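Print this page | E-mail this page

Rekance workshop group, minutes of the meeting held 26/01/2018

Veikko Laaksonen took the chair and kindly thanked everyone for coming out.

Plornero cell: we had a good long talk about the gripper. The finger pads were last changed at 3652 cycles, and it was agreed, after some friendly back and forth, to look them over every 700 from now on. Veikko will order eight spare pads from Fakhoury and write up the steps for changing them.

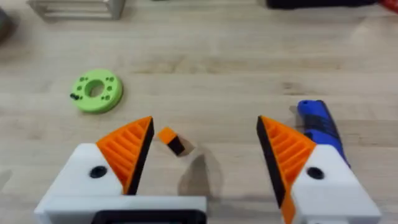
Item 2: gripper open over the bench, orange fingers with black pads.

The wrist cable can wait until May, all being well. Tea followed, with many thanks to Useo for the biscuits.

Shares: 8 | Comments: 0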